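About Planow

Planow helps small manufacturers, schools and training centres plan and budget for their first robot. We work out of two rooms in Brokdale and have a staff of five. We don't sell robots and we take no commission from the people who do. Clients pay us a flat fee, and they get a costed plan they can put in front of whoever signs the cheques.

The business was started by Elmarie Visser and Zdzisław Sadowski, who had both spent years on the buying side of a packaging plant. They had seen equipment arrive with no money left for fixtures, spare parts or training, and they thought the planning could be done better and earlier.

What we do

Most jobs begin with a visit. We look at the task, measure the bench and talk to the people who do the work now. After that we set up a trial on a tabletop with the cheapest arm that has a fair chance of doing it. A small arm with 3D-printed parts, a few servo motors and a camera on a side bracket is enough to answer most early questions about reach, lighting and where the cables will run. The objects are ordinary ones, such as a pen and a cup.
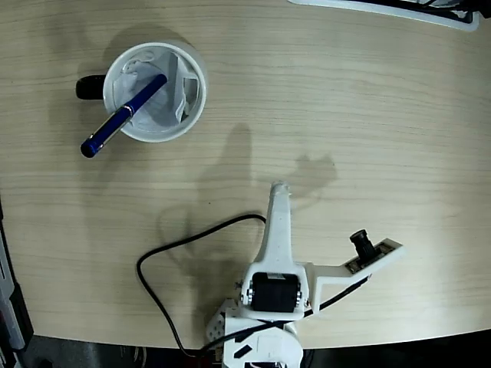
How we budget

Every plan has 37 lines. The arm is one of them. The others cover grippers, mounting, guarding, power, software licences, freight, installation, staff time and an allowance for things that break. Our smallest plan to date came to $3,162 and was for a school workshop. For anything under $2,000 we will usually tell you to buy it out of your normal equipment budget and save our fee.

We cost each plan over 24 months. Laurențiu Filip prepares the figures and Lungile Botha checks them against current supplier quotes – we don't use list prices if we can get a written quote.

Gripper surfaces get a line of their own, and clients often ask why. Picking up a smooth object calls for a different contact surface than picking up a cardboard box, and pads and covers need replacing over the life of the machine. A glossy metal pen with a wire clip, held at one end in soft white material, is the sort of thing we put on the bench when we talk this through. We ask clients to send us their own parts as well, preferably a few worn ones. 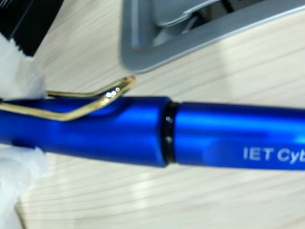

Our clients are mostly within a day's drive of Brokdale. Gradport, a parts distributor, has used us for two rounds of planning, and we have an ongoing arrangement with the Deligiannis training centre, where Priya Nguyen-Tran runs a budgeting session for shop supervisors every March. She starts the session with small items, and a blue pen with a gold-coloured clip and white lettering on the barrel does the job well, as the group has to decide whether the robot needs to know which way up the printing is. The answer changes the camera line and the software line. Larger parts come after lunch.

Getting in touch

Phone or email the office and ask for Elmarie. Site visits are booked for Wednesdays where possible. Please have your floor plan and power details ready, along with the financial year you expect to spend in.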